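What to do when the arm stops halfway through a door

Our arm opens cabinets for a living. In April it opened one with such conviction that the wrist faulted, the log filled with 54 copies of the same error, and the door kept quiet about its side of the story. The code was 1,569, listed in the Reniver manual as "unexpected load." Thanks, Reniver.

If you get the same one, work through these steps in order. I did them backward the first time and lost an afternoon.

Step 1. Hit the stop before you do anything kind. An arm holding a fault is still an arm with power, and clearing the error from the tablet can make it finish the move it had in mind. Stop button in, then walk over.

Step 2. Look at the wrist view before you move the furniture. You want to know what the gripper is near, and chairs are the usual surprise. A caster at floor level doesn't look like much of an obstacle to a planner that was only told about a cabinet.

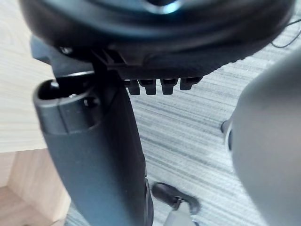
Radka Georgiev wrote in to say that she would put the cables ahead of the chairs. Her Biken arm threw the same code for a week, she replaced a perfectly good force sensor, and the trouble was a cable pulling tight whenever the base turned left. She would like the week back.

Fair enough, so:

Step 3. Follow every cable on the floor from end to end, with your hand if you have to. Give each one enough slack for the full turn of the base. Tape it down where people walk.

Step 4. Swing the door by hand, all the way, with the arm still stopped. If it sticks for you, it will stick for the robot, which complains less and pushes harder.

Step 5. Lower the force limit. Ours was set to 8 on the Lo controller, a number Borislav Ionescu picked for drawers and then forgot to mention. At 3 the arm gives up early and sulks. For a door this is what you want.

Step 6. Release the stop, clear the fault, and run the approach at the slowest speed with the hand short of the door. Keep your feet out of reach and one thumb on the button.

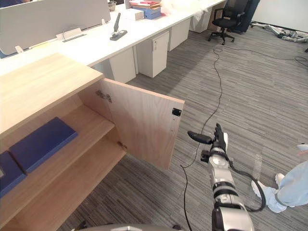 The hand beside the open cabinet door, cables on the carpet.

If the code comes back at the low limit, stop there and check the wrist zero. The steps for that are in the Ernton setup guide, under "Miscellaneous," naturally.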